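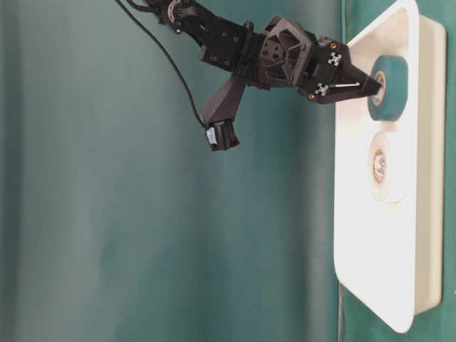 News > Out and About > Workshop visits

3 min read

I'd been trying to get along to one of the Prorum open days since last July, so when a spot came up on 1 May 2025 I took the early train to Utville and was at the door before they'd put the sign out. So glad I went!

Prorum sells a small desktop arm called the Tsuji, as a kit or ready built. Hideaki Kudo looked after our group, and he started us at the parts bench, with a full kit laid out in trays in the order you need it. The kit is $2945, and you can print the black body parts yourself from their files if you have the patience (Hideaki's own set took him more than 100 hours on a home printer). The screws all come bagged and labelled by joint – a small thing, but anyone who has built a kit with one giant bag of fasteners will know why I cheered.

Then on to the arms themselves. The job on the day was sorting rolls of tape in a white tray, and I could have watched it all morning. The gripper narrows to a point, so it can go into the middle of a roll and leave the outside alone. I asked about the little black and white squares stuck on it, and Hideaki said they're markers that help the software work out where the gripper is. There's a camera on a bracket behind the wrist as well, and its bracket is another part you can print in whatever colour you like.

We each got a turn at guiding an arm by hand. My first go was hopeless and I shoved a roll clean across the tray. My second was much better! The joints feel lighter than I expected, with a bit of slop at the shoulder that Hideaki was happy to talk about. A stiffer bracket is on the way, and existing owners will be able to download it free.

A couple of grumbles. The printed manual runs to 384 pages and has no index, and the cables could do with better clips. The upstairs room also got very warm after lunch.

The Zetdale club already has 2 of these and has offered to let me try one at their next build night. I'm taking my own tape.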